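Section 6. Safe working at the cloth-handling station

6.1 Who this section is for

Read this section before you run any fabric task on a Drerkon cell, whether you are setting up for the first time or coming back after a break. It covers the table, the fingers, the cloth and the people near them. Arm calibration is in Section 4 and fault codes are in Appendix B.

The rules apply at both sites, Mostau and Prarthorpe. Where the two differ, the text says so. Questions about the wording go to Nesrin Değirmenci. Requests to work outside the rules go to Shigeru Koyama in writing, and the answer must be in the cell folder before the work starts.

6.2 Before power-on

1. Put the cell in HOLD and check that the amber lamp is lit.

2. Remove lanyards, scarves and loose bracelets. Long sleeves are rolled above the elbow. Gloves are not worn inside the marked zone, as a finger can take hold of one as readily as it takes hold of a towel.

3. Look over the table. Crumbs, thread ends and grit get picked up in the cloth and end up on the pads. Wipe with a dry lint-free wipe first, then a damp one, and let the surface dry. Do not use spray cleaner near the fingers.

4. Check each finger from the base to the tip. The pad must sit square and must not turn when you twist it lightly.

5. Check the tape. Press down any corner that has started to lift. If it lifts again, take the tape off and replace the whole length. Do not put new tape over old.

6. Make sure cables on or near the table have enough slack for the full reach of the arm and cannot be caught by the cloth.

7. Sign the check sheet. One signature per shift is not enough if the cell has been opened in between.

NOTE: Change the pads at 1,000 grasps or when the surface looks shiny, whichever comes first. The counter is on the Maintenance page. Resetting the counter without changing the pads counts as a reportable event.

6.3 Placing the cloth

1. With the cell still in HOLD, lay the cloth within reach of the arm you intend to use. For pile tasks, drop it from a hand's height and leave it as it falls. Don't tidy it.

2. Use only cloths from the approved bin. Cloths with buttons, zips, hooks or drawstrings are not allowed on this station.

3. Check the hem. A little fraying is acceptable. Cut off any loose thread longer than a fingertip pad, or it will wind round the finger joint.

4. Step back behind the line and say "clear" aloud. The second operator repeats it.

5. Release HOLD.
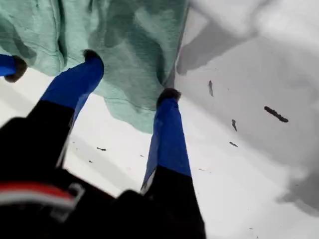
Keep the first approach slow. Speed is limited to level 2 until the arm has completed one full grasp and release with the cloth you have just placed, and this applies after every change of cloth, even when the new one is the same size and colour. Once that is done you may raise the speed to the level given on the task card.

CAUTION: Never reach in to free a cloth while the fingers are closing or holding. Press HOLD, wait for the amber lamp, then open the fingers from the pendant. If they don't open, leave the cloth where it is and call the cell lead.

6.4 Working with two arms

Most fabric tasks use both arms, and most of our near misses have come from an operator watching one and forgetting the other. An arm that is standing still is treated as live. It may be waiting for its turn in the task.

1. Decide before release which arm leads, and write it on the task card.

2. Keep the second arm parked clear of the cloth until the lead arm has finished its first grasp.

3. Do not let both arms pull on a cloth in opposite directions unless the task card calls for it. Stop at the first sign of a stretched seam.

4. If the arms come closer together than the width of your hand, press HOLD. You don't need to be sure. There is no penalty for a stop that wasn't needed.

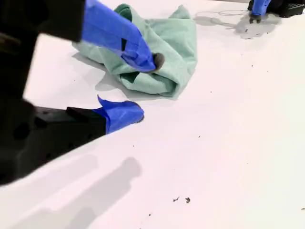

Figure 6-2. Upper finger of the left-hand gripper on the cloth, with the second gripper at top right.

At Prarthorpe the cell is run by two operators at all times. At Mostau a single operator may run one-arm tasks between 9 am and 4 pm, provided someone else is within calling distance -- headphones don't count as within calling distance.

6.5 Stopping and leaving the cell

1. Finish or cancel the current task from the pendant. Do not use the emergency stop as a normal way to end a run.

2. Open the fingers and check that no fabric is caught behind the pads.

3. Park both arms, then select HOLD.

4. Remove the cloth and return it to the approved bin, or to the laundry bag if it is marked.

5. Write up anything odd, however small. Include the grasp count and the task card number.

WARNING: If the emergency stop has been pressed, the cell must not be restarted by the person who pressed it until a second trained person has looked at the table and both arms.

6.6 Training and records

New operators watch one complete shift, then run under supervision until signed off by Imelda Abella (Mostau) or Bienvenido Panganiban (Prarthorpe). Sign-off lapses after three months away from the station.

Check sheets are kept in the cell folder and collected at the end of each month by Genalyn Maglaya. The August review went through 184 sheets and found that step 5 of 6.2, the tape check, was the one most often left blank. A blank box is treated as a check not done.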